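Greifer gehören in die Hand

Wer zu Hause oder in der Gemeinschaftswerkstatt einen Roboter baut, fängt meistens mit dem Arm an. Ich halte das für einen Fehler. Mein erster Arm hat 2.155 Euro gekostet und stand monatelang herum, weil das Greifen nicht klappte.

Seit November arbeite ich mit zwei Handgreifern, Projektname Henance. Material bisher: 677 Euro. Man führt sie selbst und merkt sofort, ob die Finger etwas taugen.
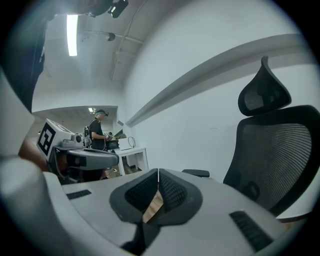
Weiche Finger sind dabei für mich die bessere Wahl. Macario Ocampo aus unserer Werkstatt schwört auf starre Backen, die lassen sich genauer vermessen. Das stimmt. Nur liegt in einer Küche selten etwas genau dort, wo man es vermessen hat, und ein nachgiebiger Finger verzeiht ein paar Millimeter.

Ein Arm kommt bei mir erst wieder auf den Tisch, wenn die Greifer ein Glas und einen Lappen zuverlässig halten. Bis dahin stecke ich das Geld lieber in neue Fingerpolster.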